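Re: [homebrew] December barleywine swap

On 06/06/2019, Yurani Arango wrote:

> Can we agree on bottle sizes before anyone fills 80 of the wrong ones? Last year's Mernlow batch came in three shapes.

Fine by me. I say small bottles – at 19 percent, the Jesunen recipe is closer to furniture polish than beer, and I still have most of mine.
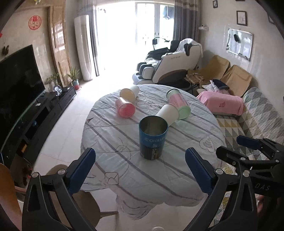
Yurani wrote back that small is fine, but she wants crown caps only, no corks, and she's not driving to Ayala for them again.

Crown caps it is. I have roughly 800 in the garage.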